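3.2 Visitor spending at winter festivals

Spending data were collected at two outdoor winter festivals, Hallar and Nimano, both held in February. Interviewers approached adults leaving the snow sculpture grounds and recorded party size, distance traveled, length of stay, and spending on food, lodging and local goods. A total of 893 forms were returned, of which 68 were dropped for missing postal codes. Day visitors were defined as those traveling less than 12 miles or not staying overnight.

Spending per party was higher at Nimano for all categories except food. Families with children stayed longer near the snow slides and reported more purchases from indoor stalls. Following Kerr, purchases made before arrival were left out of the totals. This probably understates spending by overnight visitors, who often book meals with their rooms.

Stall goods were coded into food, clothing, household items and toys. Play food was coded as a toy regardless of the stall type.
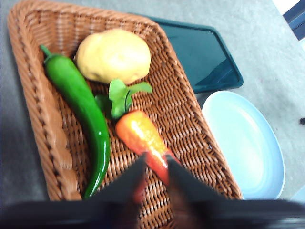
Figure 4. Woven basket with toy-like produce, including a long green chili pepper.

Mixed purchases were assigned to the category with the largest share of the total price.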